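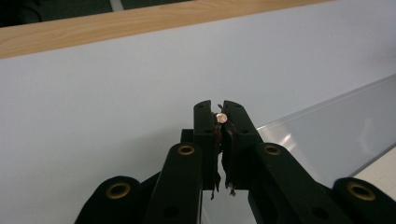

A small copper-colored coin, a little worn.

I'm going to miss the fountain money! Unmont is draining the Korbridge fountain in November so crews can fix the pump – it's been wheezing since spring – and every coin gets scooped out first. Last year's haul came to 1038 dollars, and it all went to the Trindade Street library for picture books.

The work should take up to 6 weeks. Until then you can still toss one in, and I plan to (twice, probably). The snack cart is moving over by the Ivero bus stop, so don't panic about the pretzels.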